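Small-space storage still gets pitched as a fix for kitchens that have run out of cabinets, and the latest pitch comes from Nasanance. The housewares firm will start selling its Hirier wire plate rack in November for 19 dollars, with a promise that it will "give you back your shelf." Whether a shelf was ever the problem is another matter. 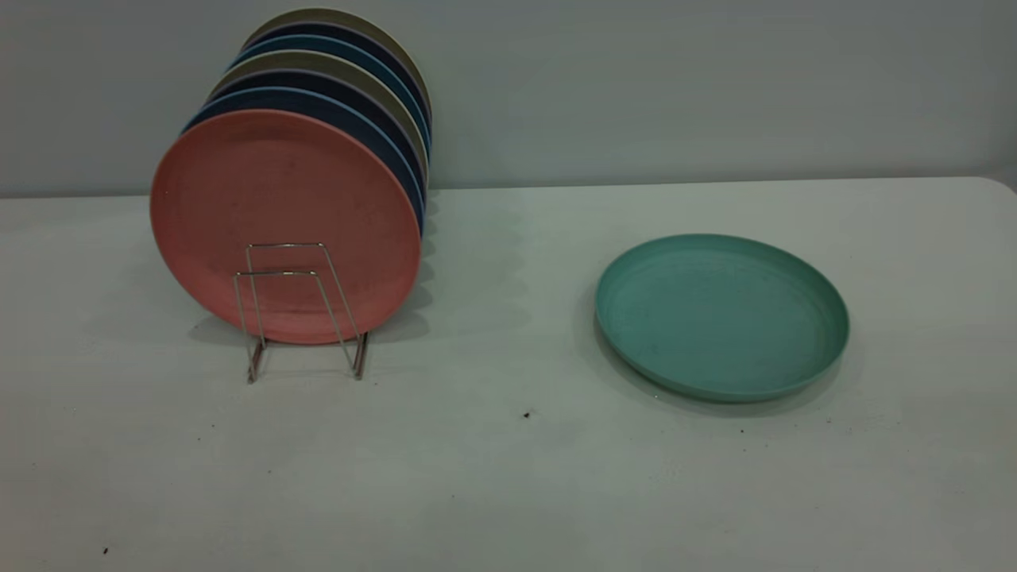
Page last changed: November, 4:20 p.m.

The idea is hardly new. Plates go on edge, one behind another, in a thin silver wire rack that stands on a counter or inside a cabinet. Nasanance says an upright row makes it easier to pull out the plate you want without lifting the ones on top of it. That much is fair. Anyone who has tried to get at the bottom plate in a stack knows the trouble.

The larger claims are harder to swallow. The company's announcement says the rack "frees up to 20 percent" of a standard cabinet, but does not say what it counts as standard, or which plates it used. A stack takes up the width of one plate. A row takes up the height of one plate and as much depth as the rack needs, so the space saved on the shelf may simply be lost above it.

"We measured it in real kitchens," said Manuela Martinelli, who runs product planning at Nasanance. Asked how many kitchens, she said 600, all of them belonging to customers who had signed up for the company's newsletter. The full results have not been released.

Ilaria Longo, who owns the Mathebula kitchen shop in Drirberg, plans to stock the rack but is not expecting a rush. She has sold wire racks before and said most buyers want them for display. "People have nice colors and they want to see them," she said. "Then they get a second set and the rack is full."

Color does seem to be a good part of the appeal. A pink plate with navy and beige rims fanned out behind it looks better than the same plates in a pile, and a mint green one would not hurt either.

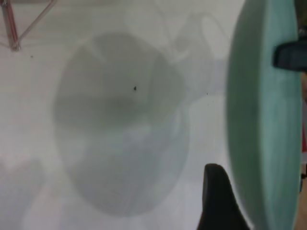 A mint-green disc standing on edge on a white surface.

Nasanance would not say whether the rack is meant for heavy stoneware. Martinelli said only that it suits "everyday plates," and that a weight limit will be printed on the box. It was not in the announcement, and it would be useful to know before paying.

The first run is 2,261 racks, a number the company calls limited - though it also said more will be made if they sell. Longo has ordered 20 for the Drirberg store and will keep one by the register for shoppers to try with their own plates.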